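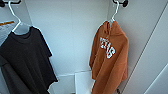 Einführung in die Konfliktberichterstattung
Skript zur Sitzung 4: Waffenruhen und wer sie verkündet
Stand: 03.10.2023

Vorbemerkung: Die Texte zur letzten Sitzung hatten erfreulich viele von Ihnen gelesen, einige sogar vor der Sitzung. Wer den Aufsatz von Gilchrist noch nicht kennt, sollte das nachholen, wir bauen heute darauf auf.

1. Begriffe

Feuerpause, Waffenruhe, Waffenstillstand: In Agenturmeldungen wandern die drei Wörter munter durcheinander, gern innerhalb desselben Absatzes. Für unsere Zwecke gilt:

Feuerpause: kurz, örtlich begrenzt, meist mit einem humanitären Zweck. Wird oft mündlich vereinbart und entsprechend oft bestritten.
Waffenruhe: vorläufig, kann einseitig erklärt werden. Die Gegenseite erfährt davon mitunter aus dem Fernsehen.
Waffenstillstand: eine förmliche Vereinbarung der Parteien, in der Regel schriftlich. Beendet die Kampfhandlungen, nicht zwingend den Kriegszustand.

Ein Friedensvertrag ist etwas Viertes und kommt in diesem Semester nur am Rande vor. Das liegt auch am Gegenstand.

2. Das Planspiel Dradstead

Wir arbeiten weiter mit der Lage aus Sitzung 3. Zur Erinnerung: Die Regierung in Cemermont kontrolliert die Küste und die Fernstraße, die Miliz hält das Tal von Paewai. Dazwischen liegt Dradstead, eine Kleinstadt mit einer Brücke, die beide Seiten seit Monaten als »strategisch« bezeichnen. Warum, steht in keiner der Quellen. Bitte behalten Sie das im Hinterkopf.

Im März erklärt Cemermont eine Waffenruhe von 18 Stunden. 300 Zivilisten sollen die Stadt über die Brücke verlassen. Die Miliz teilt mit, sie habe der Waffenruhe nie zugestimmt, werde sie aber selbstverständlich einhalten. Am Abend melden beide Seiten Verstöße der jeweils anderen.

Sie haben vier Quellen:

a) Kommuniqué des Verteidigungsministeriums. Spricht von »vollständiger Einhaltung« und im übernächsten Satz von »angemessenen Antworten auf Provokationen«.
b) Sprachnachricht eines Milizsprechers, undatiert.
c) Lagebericht der Beobachtungsstelle Fatix, gestützt auf Telefonate mit Bewohnern. Nennt keine Opferzahlen, begründet das aber.
d) Kommentar des Analysten Nikau Partington, der sich zur Zeit der Ereignisse auf einer Konferenz befand und das Tal nach eigener Aussage »gut von der Karte« kennt.

3. Wie man eine Verlautbarung liest

Shona Gilchrist schlägt vor, bei jedem Satz zunächst das Subjekt zu suchen. Das klingt nach Grundschule und ist erstaunlich ergiebig. »Es kam zu Schusswechseln«: Wer schoss? »Die Lage beruhigte sich«: von allein? In Quelle a) haben fünf der ersten sechs Sätze kein handelndes Subjekt. Das sechste ist das Wetter.

Achten Sie außerdem auf die Verben der Redewiedergabe. »Mitteilen« und »erklären« sind brauchbar. »Einräumen« unterstellt, dass etwas stimmt und peinlich ist. »Behaupten« unterstellt das Gegenteil. Wer Cemermont durchweg »mitteilen« und die Miliz durchweg »behaupten« lässt, hat eine Position bezogen, ob er es gemerkt hat oder nicht.

Zum Analysten: Ein Zitat von Partington ist kein Beleg für ein Ereignis, höchstens einer dafür, dass Partington ans Telefon gegangen ist. Einordnen darf er. Dann gehört aber dazu, woher er sein Wissen hat und wer ihn bezahlt.

4. Zahlen

Die 300 aus der Ankündigung tauchen am nächsten Morgen in mehreren Meldungen als Zahl der Evakuierten auf. Fatix spricht von 100 Personen, die die Brücke bis zum Einbruch der Dunkelheit überquert hätten. Beides kann nebeneinander stehen: Die eine Zahl ist ein Plan, die andere eine Beobachtung mit Uhrzeit. Den Mittelwert bilden Sie bitte nicht. Im letzten Jahr wurde das zweimal versucht.

5. Aufgabe bis zur nächsten Sitzung

Schreiben Sie eine Meldung auf Grundlage der Quellen a) bis c), höchstens 2 Absätze. Jede Tatsachenbehauptung wird einer Quelle zugeordnet. Das Wort »strategisch« ist gesperrt, ebenso »Pulverfass«. Quelle d) dürfen Sie verwenden, wenn Sie am Rand notieren, was der Meldung ohne sie fehlen würde.

Abgabe als Ausdruck in meinem Fach im ersten Stock. Für verspätete Abgaben gilt die übliche Regelung, auch wenn die Gegenseite ihr nie zugestimmt hat.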